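28 September 2020

I added up what I spent on takeout last month and it came to $405. I live alone. I knew it was a lot, but I had been picturing a smaller number, so I've gone back to making a pot of soup at the start of the week and eating it until it's gone.

I used to do this when I first moved to Stusarwood and had no money. I stopped when I got the job at Clunura and started coming home at eight in the evening with no interest in chopping anything. The hours are better now and I don't have much of an excuse.

The soup is the same every time, more or less. Two onions, a few carrots, celery if it looks decent, garlic, 300 grams of red lentils, a can of tomatoes, and water up to where it covers everything by a couple of inches. I cook the onions in oil first, longer than I want to. Then everything else goes in and it simmers until the lentils fall apart. Salt goes in near the end. If there's half a lemon in the fridge I squeeze that in too.

I get most of it from Hoàng, the grocery two streets over. Their vegetables are cheaper than the supermarket's and the lentils come in big bags. The carrots still have their tops on, which I used to throw out. I chop some of the greens now and put them on at the end like parsley. They're a little bitter. I don't mind it.

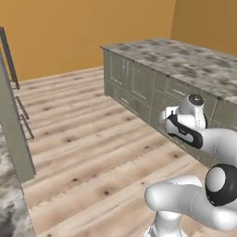
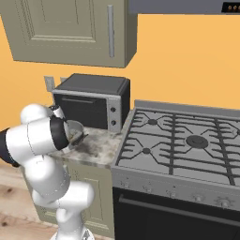
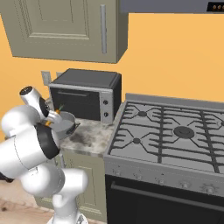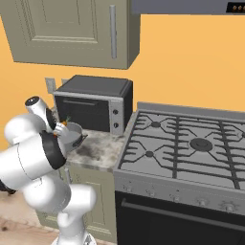
Sajib Mridha wrote to me after my last post and said I was giving up on soup too early in the week. The trick, he said, was to leave it plain on the first day and change it a bit each night after that: noodles one night, a spoonful of curry paste the next, an egg dropped in when there isn't much left. He has eaten that way for six years and doesn't get tired of it. He also said I should quit buying stock cubes and save my onion ends in the freezer.

I tried the first part. It does help. By the third night I'm usually staring at the container and thinking about dumplings from across the street, and curry paste was enough to get me past that. The egg was less of a success. I stirred too much and it went cloudy. It tasted fine.

I haven't done anything about the onion ends. My freezer is small and there's already a bag of peas in there from before I moved in, or close to it.

A few other things I've changed:

- I cut everything up before I turn the stove on. I used to chop as I went and burn the garlic.
- I let the soup cool and then put it in several small containers. The one big one took forever to get cold.
- I keep bread in the house. Soup without bread sends me looking for snacks an hour later.

I'm also writing down what I spend on food in a notebook, groceries on the left page and takeout on the right. So far the right page has one entry, a sandwich at the station when my train was late.

I'd like to keep it up until November and then look at the total again. If anyone has a bean soup that doesn't need soaking overnight, please send it. I never remember the night before.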